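Trade & Workshop > Automation > News

Givix counts its gears, but the sums are still missing

Filed under: Robots at work, Small parts, Training data

14 comments | 36 shares

Givix, the small automation firm based in Drirkeck, says it has finished the first batch of examples for a system meant to teach robot arms how to put gear assemblies together. The batch holds 417 recorded attempts, of which the firm is keeping 361. It calls this "a solid base for general handling of metal parts". That is a large claim to hang on one bench and one kind of job.

The method is simple enough. An operator steers the arm by hand through a pair of levers, picks up a gear, carries it to its place and lets go. A small camera at the wrist records the whole thing, along with the position of the arm and how far the fingers are open. Do that often enough, the thinking goes, and the software will learn to do it without the operator. Similar work is going on in plenty of other places, and a good deal of it has been announced in much the same tone.

The recordings were made over 18 working days in a rented unit behind the Gündoğdu gearbox works, which supplied the parts and hopes to be the first customer. Gündoğdu repairs gearboxes for farm machinery and has had trouble filling bench jobs, so the interest is real. Its fitters were asked to try the levers during the first week and, according to the project notes, were slower with them than with their hands by a wide margin. The notes do not say by how much. Givix says speed was never the aim at this stage.

What happened to the 56 attempts that were thrown out is harder to find. The notes list "dropped parts, poor grip and operator error" in a single line, with no split between them. Anyone who has tried to teach a machine anything will want that split. A system that has only ever been shown tidy pick-ups has no idea what to do when a gear slides in the fingers, and gears do slide. They are hard, smooth, often a bit oily when they come out of a real gearbox, and awkward to hold by the teeth. Throwing away the bad grips may make for a cleaner set of recordings. It may also throw away the part that would have been most use.

Givix says discarded attempts have been stored and "could be revisited". No date is given for that.

There is also the matter of where the work was done. All the kept recordings come from 2 benches, set up the same way, with the same lamps and the same cloth underneath. The firm's own paper admits that an early version of the software did badly when the lamps were moved, and then moves on to other things within a paragraph. Shiny metal is a well-known nuisance for cameras. A part that looks white under one light can look almost black under another, and a repair shop with a roof window has a different light every hour.

The pads on the fingers get a mention too. Givix changed the type it uses part of the way through, after deciding the first sort did not hold small parts firmly enough. Recordings from before and after the change have been put in together. The firm says the difference "washes out". It might. No figures were offered to show it.

None of this makes the effort pointless. Gathering examples by hand is dull, slow work, and Givix has at least said how many it made and how many it kept, which is more than some of its rivals have managed. The operators worked in short shifts, with a break built in, and each attempt was checked by a second person before it went into the set. Those are sensible habits. The trouble lies in the distance between a few hundred examples on a bench and the promise of a robot that can walk up, so to speak, to any gearbox and get on with it.

The next step is a trial in Duvenia, where a second workshop has agreed to lend floor space from August. Givix wants to see whether the software can cope with gears it has not been shown. It has not said what score would count as a pass, and when we asked, the reply was that it would be "guided by the results". We also asked whether Gündoğdu or the Duvenia workshop would be free to publish their own findings. We were told that this was still being talked about.

The full set of recordings is not open to outsiders. A sample has been promised, without a date. 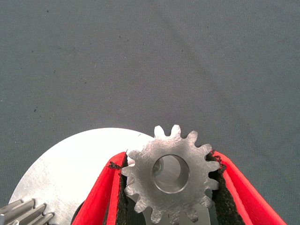 A spur gear held between the gripper's red fingers, with a metal disc behind.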